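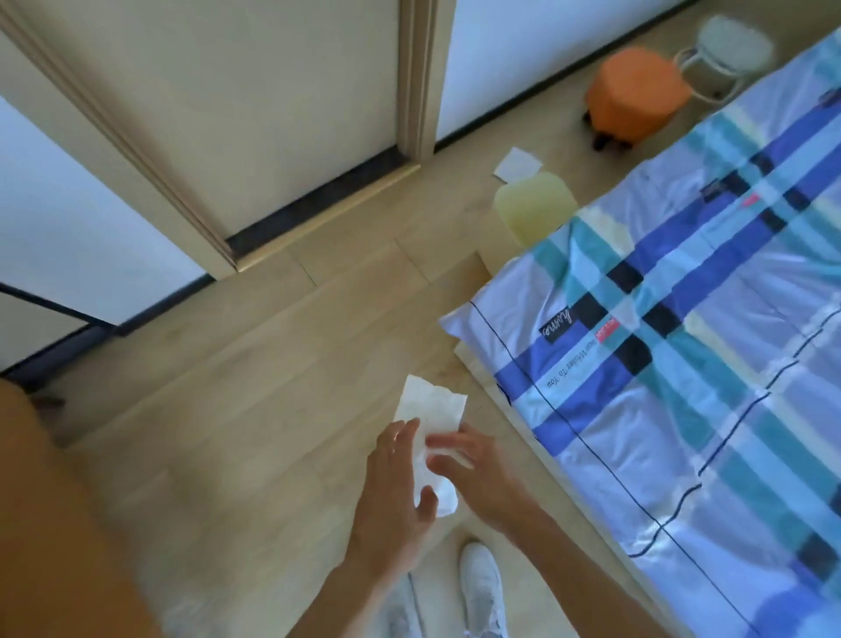 About Trornby Kitchen School

Trornby is a small cooking school for adults who want to make good dinners at home. It was started by Henk Van Damme, who worked 17 years in hotel kitchens before he began to teach. He still gives the beginner course himself, and he still tastes every pot before the class sits down to eat.

Our first lessons were given in a rented room behind the Gromico bakery, with two stoves and one very slow oven. Today we have our own kitchen on the floor above, with places for up to 17 students in each class. The bakery continues to supply our bread and flour.

We teach mainly rice dishes, soups, beans and simple stews. Our recipe book, Ponutness, contains 102 recipes, and all of them were cooked by students before they were printed. Some were changed many times. The lentil soup on the first page needed four years, and Henk is still not fully satisfied with the amount of cumin.
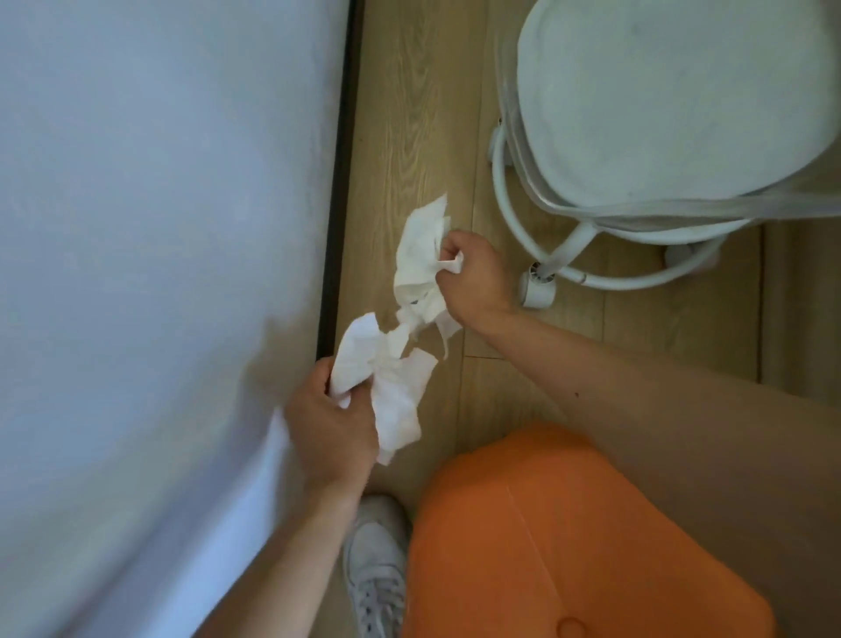

Two hands, two wads of tissue paper.

How we work

Every student cooks the full meal, from washing the rice to serving it. We do not divide the work between the tables. Please tell us about allergies when you register, so that we can change the ingredients in time. Aprons and knives are provided, but you are welcome to bring your own knife if you prefer it.

Our evening classes start at 6:30 and finish when the dishes are clean. In May we also open the Chu course, which is four evenings about dumplings and broth. Places for this course go quickly, and we keep a waiting list at the front desk.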